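Weluddale Food Shelf – Donation Questions

Updated 2026-03-11

We get the same emails over and over so this page should cover most of it. Read before you write in please.

Where do I drop off?
Side door of the old Dimitriou building, the one with the ramp. Not the front. The front is the dance school and they are tired of getting our soup.

What time?
Opens at 11 in the morning, closes at 2. If you can't make those hours there's a bin inside the Cimard hardware store, next to the paint counter. Dry goods only in that one. No glass.

What do you need most right now?
Canned fruit, canned fish, peanut butter, cooking oil in small bottles, baby cereal. Rice always. We are OK for green beans. Really OK for green beans.

Do you take dented cans?
Small dent on the side, yes. Dent on the seam or the rim, no. Bulging, leaking or rusty goes in the trash, at your house, not ours. If you can fit the tip of your finger down in the dent it's too deep.

What about cans with no label?
Sorry, no. We have to be able to read what's in it, people have allergies. A torn label is fine if the ingredients part is still there.

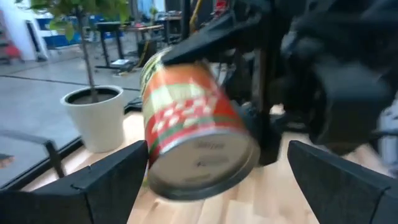

Past the date?
Depends. Most canned stuff is fine for a while after a "best by" date and we take it up to 2 years over. Baby formula never, not even by a day. Same with baby food jars.

Can I bring home canned food?
No. We know it's good. Still no.

Fresh vegetables from my garden?
Yes, from April on, when the second fridge is running again. Rinse off the worst of the dirt. Zucchini limits may apply later in the summer – you know who you are.

Frozen meat?
Only store packaged and frozen solid when you hand it over. Call first so somebody can clear a shelf in the freezer.

How heavy can a box be?
Keep it under 60 pounds, and lighter is better. Banana boxes are great. Trash bags are not, they split on the ramp.

Do you pick up?
For big loads only. The Skidico van comes through town and will stop if it's on the way, but you need to give us a few days notice. Leave a phone number in your mesage, a real one that you answer.

Can I get a receipt?
Ask at the door when you drop off. We can't write one afterwards for stuff we didn't see.

I need food, not donating. What do I do?
Same door, same hours. No paperwork the first time. Bring bags if you have them. You can send a friend or neighbor to pick up for you – just give them a note with your name and how many are in the houshold.

Can my kid's class do a food drive?
Please do. Email us for the list first so we don't end up with all one thing. Boxes can be borrowed, bring them back.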